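Notes from the Sandon visit: what a picking cell would cost us

August 2021
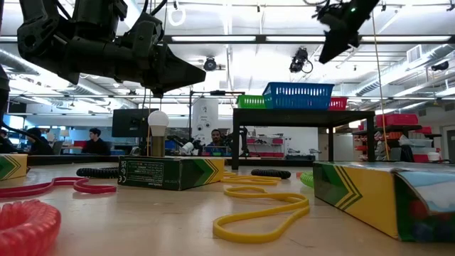 We drove out to Sandon to settle one line in next year's equipment budget, the one that says "picking, automated" and has had a question mark next to it since March. Runelex was hosting, and the hardware people from Pelkonen had sent a price sheet. I went in doubtful and came home with a longer list of doubts. I will say the choice of objects on the table was fair. Rubber bands and coiled cords lying around boxes with green and yellow chevrons, and a light bulb on top of one of the boxes, is closer to our returns bench than the neat cubes we were shown at Gevier. A box is easy to quote for. A limp rubber band on a wood tabletop is where I want to see the numbers, and the numbers on the sheet were all for boxes.

The headline rate is 300 picks an hour. I asked what it was for mixed small goods and was told 207, "depending on the mix." Depending on the mix is our whole business. I asked for that figure in writing, with the list of items used to get it, and was promised both. They have not arrived yet.

On price, the quote covers arms, grippers and one year of support. It leaves out guarding, floor work, the network drop, and whoever stands next to the thing when it stops. We have been here before with the labeler, which came in on budget and then ate the spare parts account. Our own estimate for the extras is around 29 percent on top, and that assumes the bench can stay where it is. If it has to move, we lose the packing lane behind it for the length of the install.

Spare gripper fingers are sold only in sets. Lead time was given as "a few weeks," which I wrote down with the quotation marks.

The trial offer is better than I expected: we send 521 of our own items, they run them and send back the full log, failures included. I would take that before signing anything. I would also pick the items ourselves, and put the ugly ones in.

My recommendation is to keep the line in the budget with the question mark still on it, pay for the trial out of this year's money, and ask Gevier to quote against the same items.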